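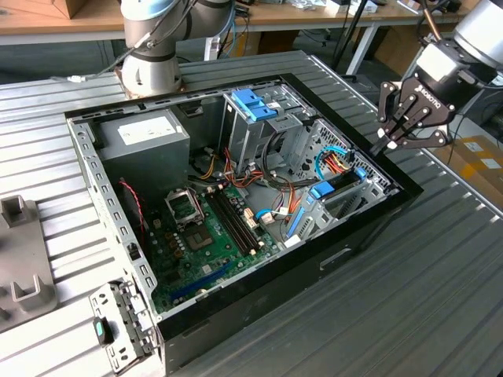 Vella's new winter menu, anyone been?

mallee_fork
Went to Vella last night for the first time since they switched to the share plates and I'm a bit torn. The lamb neck with burnt honey was gorgeous (I'd have licked the dish if my mother-in-law wasn't there) but 2 of us got through almost 300 dollars and I still made toast when I got home! Has anyone done the set menu instead?

Runden
We did the set menu for my birthday, 60 a head, and left stuffed. You do have to ask for it, it isn't printed on the card. Skip the beetroot.

mallee_fork
Skip the beetroot?? That was my favourite after the lamb.

Runden
Tasted like a garden bed to me, sorry.

pip_in_the_kitchen
I miss the old menu. Vinzenz Mayrhofer used to do a proper schnitzel with warm potato salad and you knew where you stood. Now it's three spoonfuls of something on a plate the colour of a footpath. I like the bloke and I'll keep going to Mayrhofer, his other place, but I'm done with Vella until the mains come back.

tanty_at_table_9
Can't agree pip, the schnitzel was dry half the time and the room was empty by eight. It's humming now. Sit at the bar, order the lamb and the flatbread, have a glass of the Arnico red and you'll get out for a sensible amount.

pip_in_the_kitchen
Dry! You must have been going on the chef's night off.

Runden
Is the flatbread still the one with the whipped feta? They'd swapped it for a tomato thing when we went.

tanty_at_table_9
Feta's back. The tomato one was only on while they had a glut.

mallee_fork
OK, I'll ring and ask for the set menu in December when my sister's down. She doesn't eat lamb though, does anyone know if they'll swap it?

Runden
They did fish for my dad, no fuss. Mention it when you book.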